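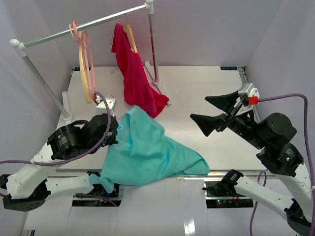

Rin Matsuda reckons the Jelto two-arm kit isn't worth it unless you've already got someone in the shop who can code, and told me so before I'd even opened the invoice. Fair call. I paid $2,474 for mine in June, the single-arm one was $1,917 and I nearly went that way. Glad I didn't. Shirts need two arms, end of story.

Setup: one long evening. Manual is thin, skip to the back for the wiring. Purple cables are a good length but they loop everywhere, I'd want clips in the box.

Grippers good. Wide black fingers, decent on knits, and they'll take hold of a collar. Thin plastic hangers are harder, mine get tangled up on the rail all the time. Wish there was a preset for that.

Software is Gimside. Fine once its going. Crashed on me twice, lost a saved routine, not happy.

The extra floor panel was $209. Has the openings so you can get a look at the boards and the little lights. Bit steep for what it is but I'd buy it agian.

Support slow, colour choice is white or white. Four stars. Would be five under $2,000.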